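Skip to content

Valderrama, Episode Three – The Lower Gallery

Thu 27 October
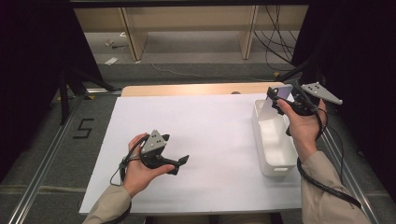

A pale card held in the right-hand gripper, just above a white basket.

The second episode closed with the archive at Clodville sealed and the survey party divided on either side of the door. It would have been reasonable to expect that the third would open with the rescue. Instead, the first ten minutes remain entirely with the governor's household at Atance, where the loss of contact is treated as an administrative matter and a replacement party is discussed over dinner.

This is a bold choice, and on the whole a successful one. The dinner sequence is long, but it establishes that the governor has known about the lower gallery since June, well before the survey was commissioned. On first viewing I took the remark about the June inventory to be a slip in the script. A second viewing makes it clear that the steward hears it too, and that his silence during the following scene is deliberate.

Matters are less satisfactory once the story returns underground. The gallery is said to contain 900 sealed drawers, of which the party must open number 256 before the air fails. The drawer is found in a single cut. Viewers who recall the careful search in the opening episode, which occupied most of its running time, may feel that something has been lost here. The set is also plainly the same corridor used for the customs house, with the lamps moved to the opposite wall.

The Mernodix subplot continues to divide opinion. I remain in favor of it. The machine has very little to say in this episode, and its one extended speech, concerning the 144 names removed from the register, is delivered without music. It is the best scene the serial has offered so far. The decision to keep the listener's face in shadow throughout is well judged, although the sound of the ventilation fan is rather too loud and obscures the final few words.

The cliffhanger is of the traditional kind. The door is opened from the outside, the wrong person is standing there, and the credits begin. At 60 minutes the episode is the longest of the three, and some trimming of the stairway scenes would have done no harm.

Episode Four will be reviewed here in the usual manner. Readers who have already seen it are asked to keep the identity of the second clerk out of the comments.

Filed under: Television, Serials, Valderrama
Previous: Episode Two – The Clodville Door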